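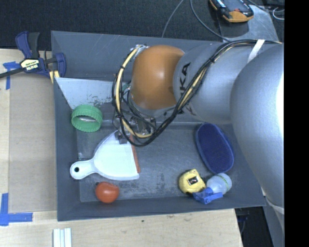
A reader of my page about brooms wrote to me that she never washes a dustpan, because it only touches dirt anyway, and she asked if there is any sense in a whole page on the subject. I think there is. A dustpan which is gray with old dust leaves some of it on every floor you put it on, and then you sweep the same spot two times and blame the broom.

So I collected my tips on the pan, and also on the big bin where many of us throw such things in the utility room or the garage.

Choosing the pan

A wide pan in the shape of a fan is good for open floors, but in a narrow hallway it is a nuisance. Before you buy, put the front edge on a flat shelf in the store and look at it from the side. If you see light under the middle, leave it there. A strip of softer material along the edge helps a lot on old tiles. On my own pan, a cheap one from the Kedirwood hardware store, the strip has lasted 8 years, and I only glued back one corner.

White shows the dirt. Some people do not like this. I like it, it tells me when to wash.

Washing

Warm water, a drop of dish soap, an old toothbrush. Brush along the edge strip, not across it, or you will lift it. In the corners of the pan there is often a gray paste from damp dust and hair. Let it dry completely and it will come off in one piece with a wooden stick. For pale plastic that went yellow I tried baking soda and lemon, and I must say the difference was small.

Dry the pan standing, with the handle up. If you put it away wet, the next dust will stick like flour on a wet spoon.

Hanging

Most handles have a hole. Use it! One screw in the wall, at the height of your elbow, is enough. Check first that the head of the screw goes through the hole — I once put in a whole row of beautiful brass screws and then had to take all of them out again. If the hole is too small, pull a loop of strong string through it and hang the loop.

If it must live in a bin

Not everybody has a free wall. In the house in Marín where we spent one August, there was only one deep gray bin for everything, and every morning I had to dig. What helped:

Put flat things in first and lay the pan on top of them, with the open side where you can see it. A pan with heavy things lying on it will bend at the front, and a bent pan is finished.

Keep round things together. Rings, rolls of tape and hose washers travel to the walls of the bin and hide there. I put mine on a short piece of rope with a knot.

Do not fill the bin higher than two thirds. Mine holds 43 liters, and when it was full I could not lift it without hurting my back.

Scratches on the floor of the bin

Plastic bins get pale scratches from tools and from sand. You can not polish them away, at least I could not, and I worked on one for a whole evening. But they hold dirt, so wipe the floor of the bin with soapy water when you empty it, and dry it with an old towel. An old rubber mat cut to size will stop new ones. I cut mine from a gym mat by Skollasport, and it took 7 minutes with a sharp knife and a metal ruler. Dark marks from rubber are a different thing — these usually go away with a white eraser.

Last thing, about the small brush that comes with the pan. Wash it in the same water, after the pan, and shake it outside. Do not stand it on its bristles to dry. Lay it on its side over the edge of the sink.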